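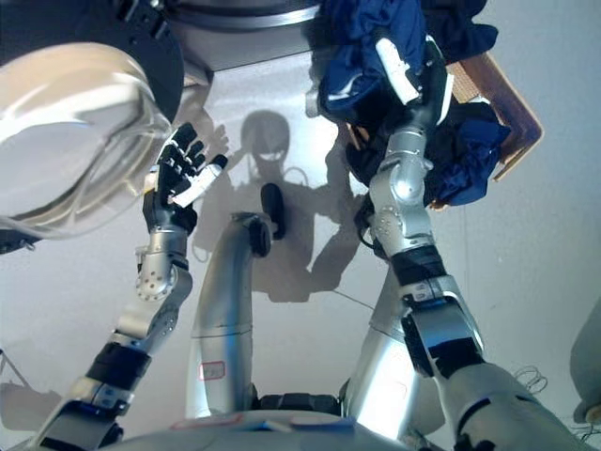 Figure 2.1 View from the head of a humanoid robot. The right hand holds two blue garments; the left hand is open beside a transparent, curved object.

Chapter 2
Two Arms, One Program

After studying this chapter you should be able to explain the difference between a motion and a task state, write a small arbiter for two arms which share one workspace, choose sensible rates for the loops in a layered controller, and decide which objects in a camera picture the software is allowed to believe in.

In Chapter 1 we treated the arm as a single chain with a base, some joints and a tool at the end. Every program was a sequence: plan, move, close the hand, plan again. This is a good way to begin, and many industrial cells never need more. A robot with two arms and a head brings a different kind of difficulty. Each arm taken alone is a problem you have already solved. The program that holds both of them together is new, and it is the subject of this chapter.

Consider Figure 2.1 from the side of the software. In the right hand there is cloth. It has no fixed shape, so the planner cannot carry a model of it in the same way it carries a model of a box. Near the left hand there is a transparent surface, and a depth camera of the usual type will often report the floor behind such a surface, or will report nothing. The robot's own arms and legs cover a large part of the view. Any cell of the map which is hidden behind a forearm has to be marked as unknown, and a beginner's program very often marks it as free.

2.1 Why two programs are not enough

The first idea of most students is to start the single-arm program twice, once for each arm. I also did it in this way in my first year at Pesenstead, and I was rather proud of it for one afternoon. The two programs each read the same map at the start, each found a path without collision, and each was correct at the moment of planning. The paths crossed at the middle of the body.

The usual repair is to put a lock around the workspace, so that only one arm may move at a time. The arms no longer collide. But the robot becomes slow, and worse, some tasks become impossible. If one hand must keep a lid open while the other goes under it, then "only one arm may move" is a rule that works only as long as the lid stays where it was left. As soon as the lid moves a little, the holding arm must follow, and the lock forbids it.

We need something between the full lock and no lock. In this book it is called an arbiter. The arbiter does not plan. It receives requests from the two arm controllers, compares the volumes which the arms intend to pass through, and gives permission for a short time. When the time is over, the permission must be asked for again.

2.2 The three rates

Our layered controller has three loops, and it is important not to mix them. The lowest loop belongs to the joints and you will normally not write it yourself. The middle loop is the arbiter, which in our code runs at 20 Hz. The upper loop is the task executive. It has no fixed rate, and wakes up when something has changed.

With 20 Hz each cycle of the arbiter has 50 ms. In our implementation a permission is calculated with a budget of 40 ms, and the remaining part is kept for sending the answer. If the budget is exceeded, the answer is "hold", which means that both arms keep their present position under position control. Please notice that "hold" is different from "stop". After a stop the brakes may be closed, and an arm which was following a moving surface is now pushing against it.

A common error is to run perception inside the arbiter. It looks attractive because the newest picture is then always used. In practice the time for segmentation depends on what is in front of the camera, and a crumpled garment can take much longer than an empty floor. Let perception run in its own process, let it write its results with a time stamp, and let the arbiter read the latest complete result. If this result is older than a limit that you have chosen, the arbiter should grow the volumes by a margin. How large this margin must be is Exercise 2.6.

2.3 Task state and motion state

Students tend to write conditions such as "if the arm has reached the goal, the garment is in the basket". These are two different statements. The first is about motion and the joint encoders can answer it. The second is about the world, and it needs evidence of another kind: a picture, a change of load at the wrist, or the opening of the fingers.

In the Modise notation, which we use from here to the end of the book, motion state is written with small letters and task state with capitals. So "right.at_goal" comes from the encoders, while "GARMENT.HELD" comes from an estimator and always carries a confidence. The executive may use both, but an assignment from small letters to capitals is refused by the compiler. Some readers will find this too strict. I found it so as well, until I had to look for a bug of exactly this type in a program of 297 lines which I had written myself.

For cloth the task state needs more care than for rigid parts. A hand may hold two garments when the program believes it holds one. Finger opening gives little help here, since a thick fold of one shirt and two thin layers of different shirts can feel the same. We therefore keep a count with an "at least" meaning. GARMENT.HELD >= 1 is something the estimator can defend with a wrist load and a colour region near the hand. GARMENT.HELD == 1 is a stronger claim, and the executive should not ask for it unless the next action really depends on it.
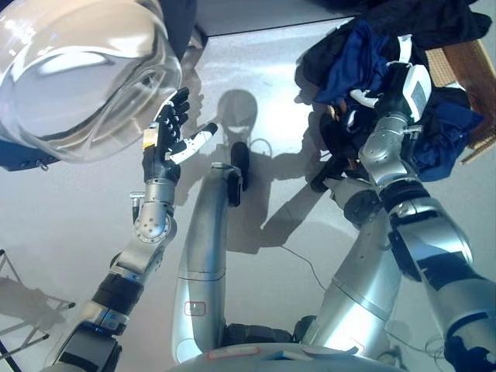

Figure 2.2 The same workspace in another view from the head. The woven basket at the right edge is partly hidden by the cloth, and the clear bowl at the upper left shows the floor through it in distorted form.

2.4 What the map may contain

Compare the two sides of Figure 2.2. The basket is opaque and textured, so stereo matching has plenty to work with, but the garments cover part of the rim. A fitting routine which expects the whole rim will fail or, what is more dangerous, will return a smaller basket with high confidence. The routine in Drerach returns the visible arc together with the angle over which it was seen. The planner can then ask for a second view if the arc is too short for the intended motion.

The bowl gives the opposite situation. Its outline is easy to see in the colour picture, with strong reflections along the rim, while the depth behind it may well be the depth of the floor. If we build the map from depth alone, the left hand has free space exactly where there is glass. There are several methods for this in the literature, and Chapter 7 compares them. For the moment we use the simplest one: a colour-based detector marks a region as "transparent, depth not trusted", and the map inserts a solid volume from a stored model. If no stored model exists, the region is extended as a cone from the camera to the nearest trusted surface. The cone is much too large. It costs us reach, and in return the planner stays honest.

A shadow deserves a remark too. On a bright floor the shadow of the robot itself is a clear dark shape, and it moves whenever the arms move. A detector trained on colour pictures can report it as an object. The depth channel settles the matter quickly, as the shadow lies flat in the floor plane. Now you see the small conflict: for the bowl we trust colour over depth, and for the shadow we trust depth over colour. A single global weight between the two channels cannot serve both cases. The weight has to be stored per region, and Section 2.7 shows a data structure for it.

Robot body parts are removed from the picture before all of these steps, with the joint angles and the mesh of each link. Use the joint angles from the time of the picture, not the newest ones. With a moving arm, the difference is large enough to leave a thin silver border of forearm in the map, and the planner will then refuse every motion with the message "start state in collision". I believe that half of the e-mails I have received about this chapter concern that message.

2.5 Preparing the software

The listings were tested with the Gemex release of 31/05/2018. Later releases renamed the permission message, and a table of the old and new names is printed in Appendix B. You do not need a robot for Sections 2.6 to 2.9, as the simulator can replay recorded joint angles together with the pictures.

Before you continue, start the simulator with both arms enabled and the arbiter switched off. Send the left hand and the right hand to the same point in front of the chest. Write down which arm reports the collision first, then repeat the test with the start order exchanged. Keep your notes, because Section 2.6 begins with the explanation of this result.

Duygu Toprak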